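Mundolik Staff Boards > Facilities and Shared Services > Policy Discussion
Topic: Handling of earbuds and charging cases received at the lost property desk

Morngate_Desk
Posted Aug 10, 2025
The lost property desk at the Morngate building requests comment on a proposed change to the intake procedure for wireless earbuds. Under the present procedure, an earbud and a charging case that arrive together are placed in one bag and recorded as one item. An earbud that arrives alone is recorded under "small electronics, other" and placed in the general drawer. The desk recorded 467 items in that category during the last reporting year, and staff are unable to search it in any useful way.

The proposal is as follows. Each case would be opened at intake and its contents recorded as full, partial or empty. Each single earbud would be recorded as left or right and stored in the compartment tray. A case and an earbud would be joined in one record only if they were handed in by the same person at the same time.

The cases themselves present a particular difficulty. Most of those received are white, small and rounded at the edges, and owners describe them in nearly identical terms.
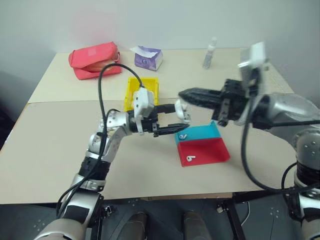 For that reason the desk would also ask each claimant to state where and on what date the item was last used, and whether one or both earbuds were in the case. A claimant who can't answer either question would be referred to the building office. Comments are welcome from all sites before the revised form is submitted for approval in January.

grikach_annex
The Grikach annex supports the separate category. We do not support opening the case at intake. An earbud has been in a person's ear, and our staff have asked more than once not to be required to touch the contents. If the case is closed when it is received, it should stay closed until a claimant is present.

Morngate_Desk
The concern is noted. Gloves are supplied at every desk under the existing hygiene guidance, and the proposal assumes their use. If the case is not opened, the desk cannot tell a claimant over the telephone whether the item is worth a visit. We had several complaints last year from persons who traveled to the building to collect an empty case.

Records_Kolev
From the records side, I would ask that the form not use "full" and "partial." These words will be read as a statement about battery charge. I suggest "both earbuds," "left only," "right only" and "none." The field allows 8 characters at present and would have to be lengthened.

I would also ask how staff are expected to determine left from right. The letter on many models is very small or worn away.

third_floor_liaison
In reply to the question on left and right, the simplest method at our desk has been to set the earbud in an empty case and see which side accepts it. This only works with a case of the same model, and we keep two unclaimed ones for the purpose.

grikach_annex
I must object to that practice. An unclaimed case is still another person's property until the retention period has ended, and it should not be used as a tool. Placing one person's earbud in another person's case is also how mismatched pairs come about in the first place. If the letter cannot be read, the form should say "side not known."

third_floor_liaison
The two cases in question passed the retention period and were released to the desk in writing. I accept that this was not clear from my post. I do not agree that "side not known" is a helpful entry. A person who has lost the left earbud should be able to be told whether we have one.

Morngate_Desk
The desk is inclined to permit "side not known" as a last resort, with the released cases available for checking where a site has them. We will draft wording to that effect.

On the matter of storage, the compartment tray costs $510 for each site, and the question has been raised whether it is needed. The general drawer is deep and dark, and it also holds cables, chargers and keys. A colored lining would help staff find what they are looking for. A glossy white earbud shows up well against bright red, and so does the dark oval grille on its head, whereas on a pale surface the outline of the stem is easily missed. We would therefore ask that the tray be ordered with the red lining at all sites.

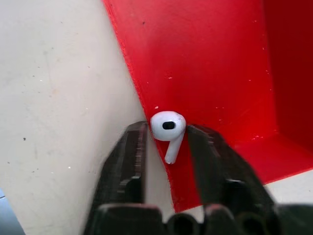

Records_Kolev
The lining is a matter for the sites, but I would ask that the tray compartments be numbered and that the number be entered on the form. The shared register now stands at 2,263 open entries, and a good many have no location beyond the name of the building. An earbud is small enough to end up in the inside corner of a drawer and stay there. With the stem and the rounded head being nearly all there is to describe, a compartment number would be more use to us than a longer description.

grikach_annex
Agreed on numbering. The annex does not agree that the tray must be the same at every site. We receive very few earbuds, and a lidded box with dividers from the supply room would serve. We would prefer that the procedure require "a divided and numbered container" and leave the choice to the site.

front_office_2
May I ask what is to be done with an earbud that has no case and is not claimed? Our site has been holding these past the retention period. They contain batteries and may not go in the general trash.

Morngate_Desk
They should go in the battery and small electronics bin at the loading entrance, and the register entry should be closed on the same day. The present procedure does not say so, and a line will be added.

The desk will revise the draft to include the Kolev wording for contents, numbered compartments, and a divided container of the site's choosing. The opening of cases at intake remains in the draft. The objection of the Grikach annex will be recorded alongside it.

grikach_annex
Thank you. Please record also that we asked for opening to be done by the claimant at the counter, with staff observing. The objection as summarized above leaves that out.

Morngate_Desk
It will be added to the summary.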